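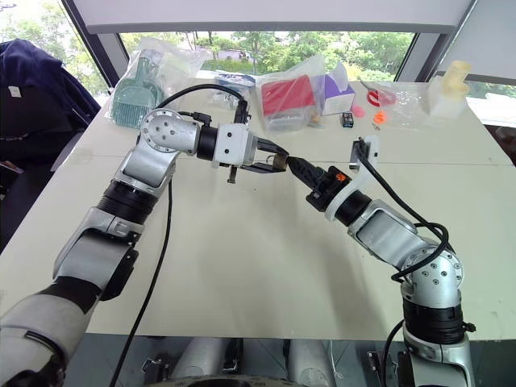
Clerkham, 29/09/2021

Hello! I'm looking for people who grew up in or near Clerkham and who remember what their family ate on an ordinary weekday. I'm putting together a book about home cooking in the town between the end of rationing and the year the Zavik biscuit works shut its gates, and I've got to the point where I need other people's memories as well as my own (mine are mostly of tinned peaches).

A bit about me. I'm Rostislav Pešek, I taught geography at the secondary school until I retired, and my mum worked on the wafer line at Zavik. My dad came over from Kuruc and did all our cooking, which was unusual on our street, and people used to stop at the back door to ask what the smell was. It was nearly always cabbage. I started writing his recipes down for my daughters and then the neighbours began giving me theirs, and here we are.

What I'd like is a chat with you, at your kitchen table or mine, or over the phone if you'd prefer. It usually takes an hour and a bit – longer if there's cake. I'll record the sound, type it up and send it to you, and you can cross out anything you like before it goes near the book. You don't need to be a good cook. One of my best talks so far was with a man who can't boil an egg but could tell me the price of every pie in the Welanberg Road chip shop.

I'm especially keen to hear from you if you had school dinners at the old infants' school, if anyone in your house worked nights at Zavik and you ate at funny hours, or if your family came from somewhere else and had to make do with what the Clerkham shops sold. I've got plenty on Christmas and Sunday roasts already, thank you! Tuesdays are what I'm short of.

I'm also after handwritten recipes, shopping lists, ration books, anything with gravy on it. I'll copy them and bring them straight back.

There's no fee, I'm afraid, but everyone who takes part gets a copy of the book. We're printing 300 to begin with and it should be out next August. I can pay your bus fare if you come to me.

And one small paid job. I need somebody to help with the typing, 7 hours a week until the spring, from home, at times that suit you. The whole job pays £700, in two halves. You'll need your own computer and a decent ear for a Clerkham accent, and please be patient with people who talk with their mouths full. If that's you, send me a few lines about yourself and a story of up to 500 words about a meal you remember.

For either, drop a note in the box marked PEŠEK at the library desk, or leave your number there and I'll ring you back. Evenings are best. If my wife answers, she knows all about it and will probably ask you about dumplings.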